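Redução de emissões na cozinha e na oficina: orientações para o agregado familiar

A Plastasura disponibiliza aos seus associados um conjunto de recomendações destinadas a limitar as emissões de gases com efeito de estufa de origem doméstica. As medidas aplicam-se a habitações com ou sem logradouro.

Resíduos orgânicos

Os restos de comida depositados em aterro decompõem-se na ausência de oxigénio e libertam metano. Recomenda-se a separação das cascas, borras de café e aparas de legumes num recipiente com tampa, a esvaziar de 2 em 2 dias no compostor. A pilha deve ser revolvida com regularidade e mantida húmida, sem encharcar. Um cheiro a ovos podres indica falta de arejamento; nesse caso, acrescentam-se folhas secas ou cartão rasgado.

Confeção de alimentos

As panelas devem ser tapadas e ter diâmetro ajustado ao do bico ou da placa. Nos fogões a gás, a chama deve apresentar cor azul. Uma chama amarela persistente justifica a intervenção de um técnico habilitado.

Frigoríficos e arcas

A temperatura do frigorífico deve situar-se nos 4 graus. As borrachas das portas limpam-se com água morna e detergente neutro. O gelo acumulado nunca deve ser raspado com objetos metálicos: a perfuração do circuito liberta o fluido refrigerante para a atmosfera.

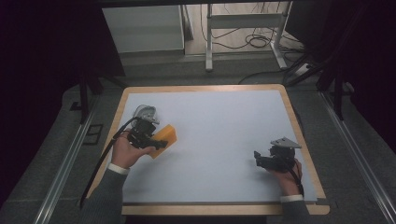 Os aparelhos em fim de vida devem ser entregues inteiros no ponto de recolha de Wisano ou no de Mersha, sem corte prévio de tubagens.

Oficina

As latas de tinta e de solvente conservam-se bem fechadas, ao abrigo do sol. Para pequenas limpezas, 200 ml de água com sabão substituem o diluente na maioria das tintas aquosas, desde que ainda frescas. Os panos com óleo secam estendidos ao ar livre, longe de fontes de calor.

Texto revisto em 29 set. 2016.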